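Wekholm Two-Arm Bench Cell

Status: in service, bookable
Arms: two, white shell, on one shared base
Hands: Lekent five-finger, left and right
Supplier: Greenberg
Keeper of this page: Yvette Thibodeau
Hours on the left hand at last service: 216
Last edited 16th October

What it is

A pair of arms on a round-fronted base, standing at the long side of a wooden table, with a Lekent hand on each wrist. Greenberg sells it as a "ready on arrival" cell. Ours was not ready on arrival. I don't hold that against the arms, which have been fine, but please don't book a half day thinking you will unpack your parts, press start and be home for dinner. The Greenberg sales page says setup takes the length of a coffee break. I would like to know what kind of coffee.

Most of what follows is about the hands. The arms want a wipe and a cable check and otherwise mostly leave you alone. The hands take up nearly all the service time, and nearly all the questions I get.

The work area

The gray tape on the table is the work area. Objects go inside it. The arms can reach past it in most directions, and people notice that on their first day and ask why we don't use the whole top. You can, if you want to redo the reach check yourself. We did the check for the taped rectangle and for nothing else, and the saved start positions all assume it.
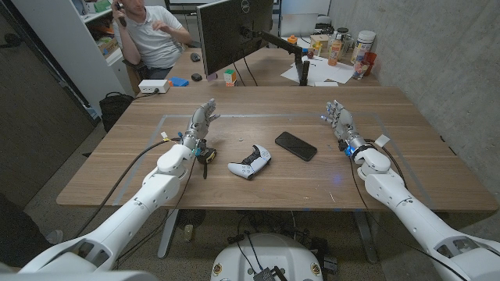
Both hands raised over the taped area, with a game controller and a phone on the table.

We use ordinary objects for the check after service. Greenberg will sell you a set of molded test shapes in a fitted case and I have borrowed one. The shapes are very nice and the hands pick them up beautifully, as you would expect from shapes made by people who wanted the hands to look good. A game controller has grips that slope away from the fingers. A phone lying flat gives you hardly any edge to get hold of. If a hand is drifting, those two will tell you a lot sooner than a foam cylinder does.

Please leave the tape alone. If a corner lifts, press it back down or tell Ravinder Dhillon, who has the roll. Do not lay new tape over the old by eye. Somebody did that in the spring and we spent a long afternoon chasing an arm fault that was a tape fault.

Before you power up

Look at the cables first. Each arm has thin black ones running along the outside, and they hang over the edge of the table with a fair bit of slack. They need that slack for the wrist to turn. What they don't need is to be pinned under an object, a laptop or your elbow. Follow each cable with your fingers from the wrist back to the base. You are feeling for a kink or a flat spot. A flat spot means the cable has been trapped, and a trapped cable will usually work until the wrist rolls all the way over and then it won't.

Then check the connectors on top of the base. Push, don't wiggle. Wiggling is how the first set got loose. If one of them moves when you push, power stays off until it has been seated and somebody has written it in the book.

Last, move each finger gently by hand through its travel with the power off. All five on each side. They should feel the same as their neighbors. I have been told by Greenberg support that hand checks like this are "not required with the current generation," and I have also been sent two replacement knuckle joints by Greenberg support, so I'm going to keep doing it.

Starting up and zeroing the hands

Turn on the base, wait for the arms to settle, and only then enable the hands. The quick start card gives the steps the other way around. Elisa Valentini tried both orders for a week and the card's order left her with a hand that closed crooked often enough to be annoying, so we don't use it. It's possible that a later firmware has fixed this. The release notes say "improved startup," and I've read that phrase in every set of release notes we have had.

With the hands enabled, send both arms to the raised position over the table and run the zero routine. Keep your own hands out of the rectangle while it runs.
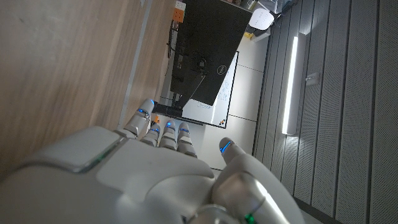

The zero routine opens and closes each finger in turn and stores where it thinks straight is. The word "thinks" matters. It works from the motor side, so any play in the knuckles is invisible to it, and a sloppy finger will zero perfectly happily. Lights won't help you either. With the thin green line lit along the back plate and the blue ones showing on the fingers, a hand looks as healthy as it ever will, and I've had a joint on its way out while every light on the hand was on. Go by how the fingers line up. Have them slightly curled and sight along the knuckles from behind the hand. If one sits noticeably proud of its neighbors, run the zero again. If it does so a second time, stop and read the section on knuckles below.

There is a wrist view from each hand, and it's worth using for this. Ignore the background, which will be sideways or worse depending on where the wrist has ended up. You only want the fingers.

Cleaning

Soft cloth, barely damp, on the white shell. Dry brush between the finger segments. Nothing sprayed on anything, ever. The product sheet calls the hands "wipe-clean," and the back plate is, more or less, if you go lightly over the seams. The knuckles aren't. Lint from the cloth collects at the silver joints and has to be brushed out afterwards, so you may as well start with the brush.

Fingertips pick up skin grease from phones and controllers and get slippery. Clean the objects too. It took us longer than it should have to work out that a hand which kept losing a phone had nothing wrong with it.

The 100-grasp check

After any work on a hand, and after any firmware update whatever the notes claim, we run 100 grasps before the cell goes back on the booking sheet. Controller first, then phone, both starting inside the tape. Alternate left and right. Write down every miss along with which hand it was and which finger let go first, if you could see it.

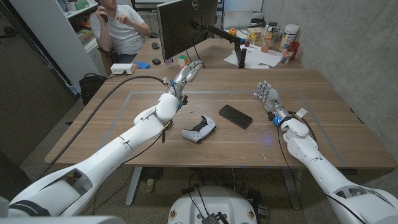
Turn the phone over partway through the run. Glass and back don't behave the same under a fingertip, and a hand that is fine on one can be hopeless on the other. Shift the controller a little each time as well, so you aren't testing how well the arm remembers a spot. The supplied demo program places its object in exactly the same position every time, which makes for a lovely demo.

What counts as a pass is a matter of some argument here. Wayne McKinnon wants no misses at all. I think that is optimistic for a flat phone, and I would sooner see where the misses fall. A few scattered between fingers don't worry me. The same finger letting go first again and again does, even when the total is small.

Stay with it while it runs. You can sit at the far desk, which is close enough to hear a joint start to click, but you have to be listening. Nobody gets to book the check as unattended time.

Knuckles

Play in a knuckle shows up as a small rock from side to side with the power off. Hold the segment below still and move the one above. Compare with the same joint on the other hand. A tiny amount is normal and I can't give you a number, and neither could Greenberg when I asked.

If it is clearly loose, park the arm with the hand off to the side of the monitor and over clear tabletop, power down the hand and then the base, and let the fingers relax before you put a tool near them. A segment pin dropped onto speckled concrete is a pin you will be ordering again. I put a towel down.
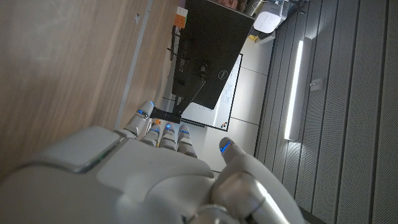
Undo the cover on the affected segment only. There's a temptation to open the whole finger while you are in there, and the service guide more or less encourages it by showing the finger in pieces across a double page. Resist. Each joint you open is one more to seat again, and the thumb in particular goes together in a way that feels finished before it is. The thumb base is the chunkiest part of the hand and it looks like the easy one to work on. It is the one I hand over to Ravinder.

Refit, move the joint by hand, zero, then the full grasp check. Replacement joints come in bags marked left and right. Check them against the old part anyway.

Greenberg says the joints are good for the life of the hand. The left had its first replacement before the 216 hour service. I asked how that fit with the life of the hand and was offered a service plan.

Known problems

Right hand slow to enable when the room has been empty overnight. Comes up on the second try. No explanation so far.

Left wrist cable rides up toward the hand if the arm is parked high. Pull it back down before you move anything.

Wrist view sometimes freezes and the picture stays up looking perfectly normal. Wave at it. If you don't see yourself, restart the view.

Status page reports "optimal" at all times, including once with a hand unplugged.

Spares in the drawer

Finger pins, one bag
Knuckle joints, left only (right on order)
Wrist cable, one
Gray tape, with Ravinder
Otside brush set, missing the small one. If you have it, please put it back.

Booking

Ask Colleen Caron. New users do a startup with me or Elisa first, including people who have used a Wekholm somewhere else. Bring your own objects if you like, but no liquids on the table, and read the known problems list again on the day, as I add to it more often than I'd like.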